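Citing an advance copy when the page count changes
5 June 2023, posted by Firdevs Aydoğan

I review teen fiction for our library's reading blog and I'm not sure which page count and page references to use. My copy of Grevham is an uncorrected proof. The proof has 218 pages on the last numbered page. The publisher's listing for the finished hardcover gives a different number, and the e-book shows no page numbers at all, only locations. The book isn't out until March.

Our header format is title, author, publisher, month and year, pages, source of copy. Which number goes in "pages"? And if I quote a line, do I cite the proof page or leave the page off until I can check it against the hardcover?
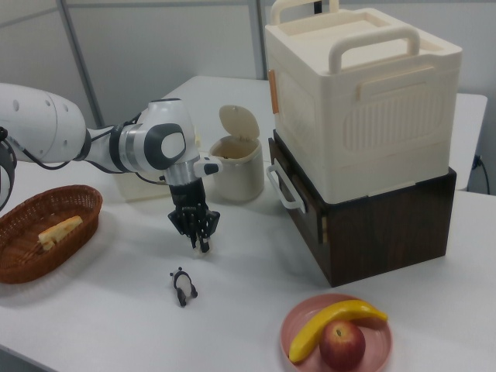
I also have the second book in the series, Tokgöz, as a finished copy, so the two reviews will sit side by side and I would like the headers to match.

Doğukan Aydoğan
Use the publisher's number for the finished edition in the header and put "reviewed from uncorrected proof" in the source field. Readers use the header to find the book they can buy or borrow, and that is the hardcover. If the listing changes after publication, edit the header and leave the review text alone.

Quotations are a separate matter. Proof text can change up to the print date, and most proofs say on the cover or copyright page that quotes must be checked against the final book. Three options, in the order I would try them:

1. Paraphrase and skip the quote.
2. Ask the publicist to confirm the line. Give the chapter number and the first few words.
3. Quote it, cite by chapter, and add "quoted from proof; final text may differ."

Don't cite a proof page number. Front matter is often added late and everything shifts. I had one long fantasy, Uvgate, where the listing said 792 pages and my proof was 30 short of that because the glossary and maps weren't in yet.

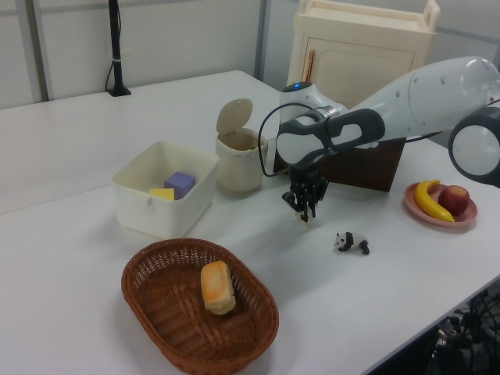
Teen Services Department, Reviews and Reading Lists

For Tokgöz, use the same header with "finished copy, library purchase" or whatever applies. Matching the order of the fields matters more than matching the wording.

flondov_reader
I just leave pages out. If people want to know how long it is they can look it up. E-book locations are useless for this, they change with the device.

Comments (3)

Firdevs Aydoğan: Thank you. I'll go with the publisher's number and cite by chapter. The publicist has my request for the two lines I wanted.

pagecounter: Check whether the listing includes a teaser chapter for the next book. Some do, and the story ends well before the stated last page.

Doğukan Aydoğan: Agreed. Worth one sentence in the review if the teaser is long.

Contact the moderators | © Flondov Readers' Help | Back to top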